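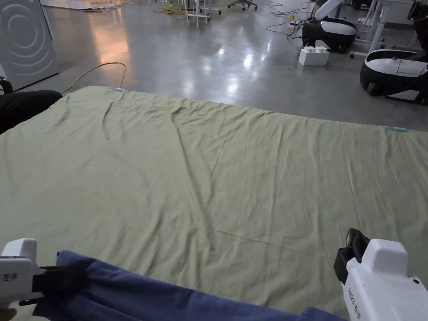 Dark blue on sage green, creases and all.

Folding Day at Lindthorpe
Gallery by Meinir Llewellyn
Tuesday, June 26, 2018

I love a folded T-shirt. I love the stack of them in a drawer even more, but the folding itself is the part I'd happily watch all afternoon, and at Lindthorpe I more or less did! The room is big and bright with a polished concrete floor, a washing machine over to one side, and a wide surface with a sage-green sheet spread over it for working on. It's a lovely muted green, too – somewhere between a garden herb and an old enamel bread bin – and it sets off navy cotton beautifully.

If you came to my ironing gallery in March you'll know how I get about creases.

My own method is the one my gran taught me in 1981: shirt face down, sides in, sleeves back, then up from the hem in thirds. Gran was very firm about smoothing between each fold, with the flat of the hand and never the fingertips. Öztürkmen, who wrote to me after the last gallery, swears by folding in half lengthways first and then rolling, which makes a neat little sausage for a suitcase but leaves me with a ridge across the tummy. Try both and tell me.

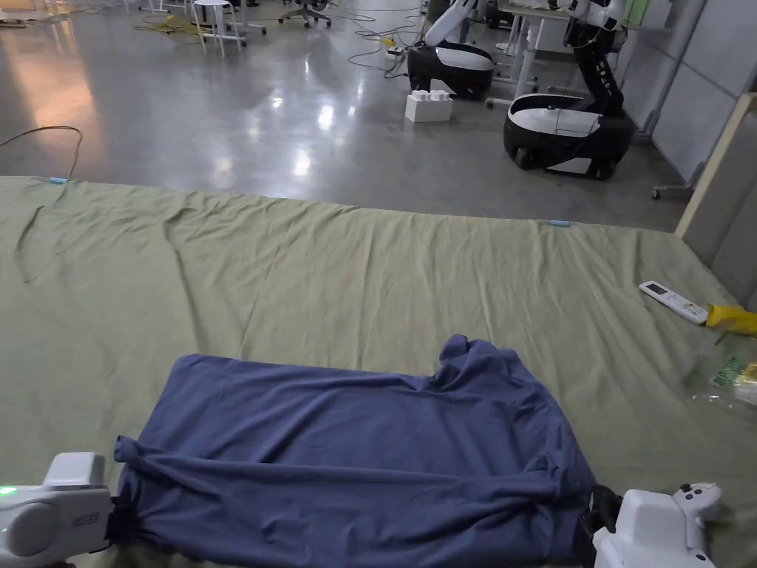 The hem is where I always slow down. Cotton jersey loves to curl along that bottom edge, and if you let it roll under, the whole parcel ends up fatter on one side. I like to take both ends of the hem at once and give a gentle pull outwards before anything gets turned over. Sleeves are the other troublemakers! They bunch up at the shoulder the minute you look away, and a soft old shirt is far worse than a new one.

A word about working on a sheet, as several of you asked. It grips the cotton just enough to stop it sliding about, and a plain colour makes it easy to see where a dark sleeve has got to. Mine at home is a faded Skarnum double with a darn in one corner, and I wouldn't swap it.

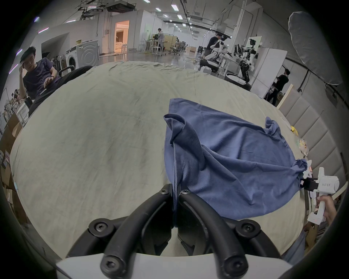 Blue cloth in ridges and gathers, held at the corner, with the washing machine further back.

I'm very fond of the crumpled stage. All those little peaks and valleys, and a seam running down the fabric to tell you which way up you are. Follow the seam and you'll find the shirt.

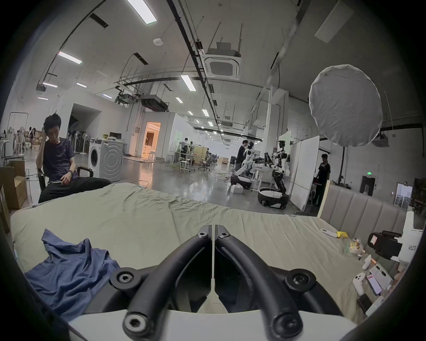
More galleries
Ironing in March
Socks, paired and otherwise
The Mikar linen cupboard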